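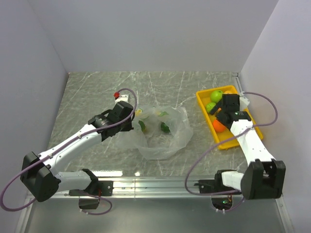 On July 5, 2026, a list member wrote:

> I leave my vegetables in the thin bag from the store and tie it shut. By midweek the peppers have soft spots and anything leafy is slime. Fruit goes in the same bag if there's room. Is it worth buying the Censide boxes, or is there a cheaper way?

I wouldn't buy the boxes yet. A set of them was 30 dollars when I looked in June, and I still ended up using bags for half of what I bring home.

What works here is to open the bag as soon as it's on the table and sort it. Greens come out first and get wrapped in a dry towel. Peppers can stay in the plastic, but leave the mouth open — a knot traps the damp, and that's where your soft spots start.

Fruit I keep apart, in a shallow tray on the counter, one layer deep. Mine is an old Bachmann tray with a low rim. Anything flat will do. Check the undersides every couple of days and eat the bruised ones first.

If the bag is wet inside, turn it out and wipe it, or use a fresh one. Don't wash the peppers until you cook them.

Does your fridge have a drawer with a vent? If so, try it half closed.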